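Comparing Two Grippers on a Bin Picking Task

Prepared by Alby Gilchrist, Gwilliam Automation Laboratory
Last revised March 26, 2020

Purpose

This guide sets out the procedure used at the Gwilliam laboratory for comparing two grippers on the same arm. It is intended for staff and visiting students who have completed the basic arm safety course. The two grippers covered are the Ukider linkage gripper and the Jevus parallel gripper. The same steps may be followed for other models, provided that the mounting flange and the cable routing are checked first.

Before You Begin

Confirm that the emergency stop is within reach and that it has been tested on the day of use. Load the Joltatitz control program and select the profile that matches the gripper fitted to the wrist. Running one gripper with the other's profile will give a false tool length, and the fingers may strike the floor of the bin.

Clamp the bin to its support before any motion takes place. A bin that shifts by even a small amount during a run makes the camera calibration worthless, and every attempt recorded after the shift must be thrown out.

Preparing the Arm

1. Move the arm to the service position and switch the drives off.
2. Fit the gripper and tighten the screws in a cross pattern.
3. Route the cables along the upper link and over the wrist. Leave a loop at the joint so that the wrist can turn through its full range.
4. Tie the cable bundle at the link – never at the fingers.
5. Switch the drives on and turn the wrist slowly from one limit to the other. Stop at once if a cable pulls tight.
6. Open the fingers fully and bring the gripper over the bin at low speed.

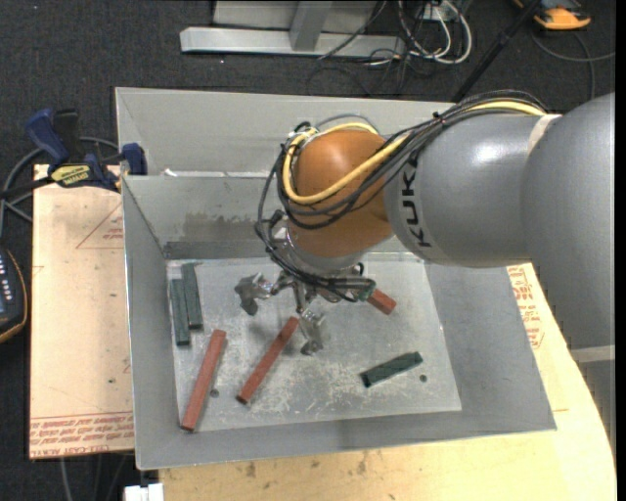 The approach height should be set at this stage. Lower the gripper in small steps until the open fingertips are level with the tops of the bars, then raise it again and save the upper position as the start point for all attempts. Both grippers must use a start point set in this manner, as the two differ in length.

Placing the Bars

Use the red and green bars for every comparison. Scatter them by hand and do not straighten them afterward. Bars that lie close together or near a sloping wall are the most useful part of the test, for they show whether a finger can enter a narrow gap. Photograph the layout before each series so that it can be laid out again for the second gripper.

Running the Comparison

Each gripper is given 100 attempts. An attempt begins at the start point and ends when the bar has been released in the tray or when 2000 control cycles have passed. Record a success only if the bar is held for the whole transfer. A bar that slips and is caught again counts as a failure.

Do not adjust grip force during a series. If a change is needed, stop, note the new value and begin the series again. The trials carried out in February were repeated in full for this reason.

Recording Results

Enter the outcome of each attempt in the log sheet, together with the color of the bar and its position in the bin. Contact with a wall should be noted separately – it is not a failure in itself, but it does bear on finger wear. Completed sheets are filed under the name of the gripper and the profile version.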